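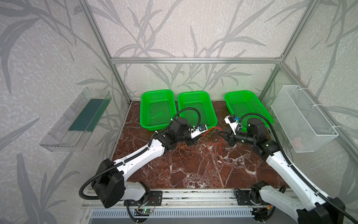 Finding out why a two-arm cell stops halfway through a job

Every guide to intermittent stops tells you to update the firmware first. I have done that plenty of times, and I can count on one hand the times it did anything except reset my settings. So this page leaves firmware for last. It covers a two-arm bench cell that stops mid-move, drops one arm out of the controller, and then behaves perfectly when you restart it and stand there watching.

Our case was at the Nultthorpe shop. The right arm would quit with a "joint lost" message, sometimes twice in an hour, sometimes not for days. The vendor's help desk at Flandivus said electrical noise. Maybe. "Noise" is what people say when they haven't looked.

Before you start

Hit the stop, switch off power to both arms, and support each upper arm with your hand or a foam block. Some arms go limp when the power drops, and the data sheet is not always clear about which ones. Gemma Birkett got a bruised wrist from an arm that was supposed to have brakes. If you share the bench, pull the plug and keep it where you can see it.

Step 1. Write down where it stopped

Don't restart yet. Note the pose of each arm, what the grippers were doing, and the exact message. Do this for every stop. We had 9 entries before we believed any of it, and all but one were from the same part of the job, with the grippers facing each other over the middle of the table.

Step 2. Don't trust the green light

A green LED on a board means that board has power. It doesn't mean the arm is talking to anything. Ours stayed green through every single fault, and we lost a whole afternoon because of it.

Step 3. Look at anything thin and loose

Wires lying on the table between two grippers are the first thing I'd suspect, whether they're part of the job or part of the machine. Thin wire gets under a finger, goes along for the ride, and pulls on something else. Clear out whatever isn't bolted down and run the job with nothing to pick up. If the stops go away, put things back one at a time.

Ours didn't go away, by the way. It was worth the 20 minutes.

Step 4. Flex the conduit by hand

With power off, move the bad arm slowly to the pose from your notes. Watch the corrugated conduit at the elbow and wrist. It should bend without pulling tight. Then check the plugs at both ends with a meter while a second person moves the arm. Hipólito Daza held the probes, I moved the joint, and at full reach the reading dropped out.

The cable had been tied too short. One tie, moved back a little, and a new plug.

Step 5. Prove it

Run the empty job 500 times at reduced speed, then again at normal speed. Three clean cycles prove nothing with a fault like this one. Stay within reach of the stop for the first stretch.

We finished on Jun 2, 2026 with no stops. I'm still not ready to call it fixed, and the log sheet is staying on the wall until July. Flandivus still says it was noise.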